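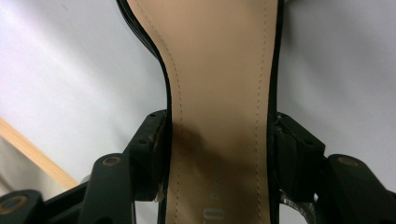 Home | News | Episodes | Meetings | Forum | Contact

Print this page | E-mail this page

Skidville Viewers' Club
Minutes of the June meeting

Present: Bindu Alva (chair and minutes), and the members who signed the sheet. Apologies were received from two members who are traveling.

The meeting opened at 7:05 in the evening in the upstairs room of the Vedcombe library.

1. Minutes of the previous meeting

The minutes were read and accepted with one correction. In item 4 it was written that the club will watch the second season "in full". The decision was to watch only the first half and then to vote again. The chair apologized for the mistake, which was hers.

2. Matters arising

The new extension cord has been bought and is kept in the cupboard with the projector. The key for this cupboard is now at the front desk of the library, and members must sign for it.

The letter to the network about the missing subtitles on the discs was sent in the spring. There is no answer yet. It was agreed to write one more time, shorter, and to mention the exact episodes.

3. Discussion of the new season of Skidville

The chair asked everybody to speak one after the other, as last time the discussion became difficult to write down.

The first subject was the change of the actor who plays Inspector Unnithan. Several members were against it before the season began and have said so on the forum. After four episodes the opinion in the room is more divided. One member said that the new actor is too young for a man who has been 23 years in the police, and that it is not possible to believe him in the scenes with the daughter. Another member answered that the old Unnithan was often tired and slow, and that the writers now give him better lines. It was also said that the voice is very near to the old one, and that with closed eyes one can forget the change.

The second subject was the length of the episodes. They were formerly one hour and are now mostly 45 minutes. The chair said she prefers the shorter form. Three members do not agree – they feel that the side stories, above all the one with the ferry company, are finished too quickly. One of them would like to see the ferry story removed completely if it cannot be told well.

The third subject was the rumor that the series will end after this season. The chair reminded the members that no source was given for this rumor and asked that it is not repeated on the club page as a fact. A member remarked that the harbor set has been repainted for the new season, and she thinks a company does not pay for paint if it wants to close. This was noted.

4. The episode evening

The next episode evening will show "The Clindard Affair" in both parts. It was asked if there should be a break between the parts. Agreed: a break of 15 minutes, with tea. The members who bring food are asked to write on the plate what is in it, because of the nut allergy in the group.

It was proposed to show the old pilot before it as a surprise. This was not accepted. The pilot runs long and the library closes at 10.

5. The quiz

The quiz in the spring had 30 questions and took too much time. Some teams left before the results were read. For the next quiz there was a proposal of 31 questions, with the last one only for the case of equal points. After some talk it was decided to have 20, and the extra question will stay as number 21.

Questions about the private lives of the actors will not be used any more. Questions about the music are welcome, but the person who writes them must bring the recording.

6. Money

The club has enough for the hire of the room until winter. The yearly fee remains at $30. Four members have not paid and will receive a friendly note. The request to buy a second loudspeaker was moved to the next meeting, as no price was available.

7. Any other business

A member asked if the forum can have a separate page for persons who did not see the latest episode. The chair will look how this is done. Until then, please write the word "spoiler" in the title of your message and not only in the text.

An umbrella and a pair of reading glasses were left behind at the last episode evening. They are at the front desk.

The time of the next meeting is again 7 in the evening. The meeting closed at 8:50.

Minutes written by Bindu Alva. Corrections can be sent to the chair before the next meeting.

Print this page | E-mail this page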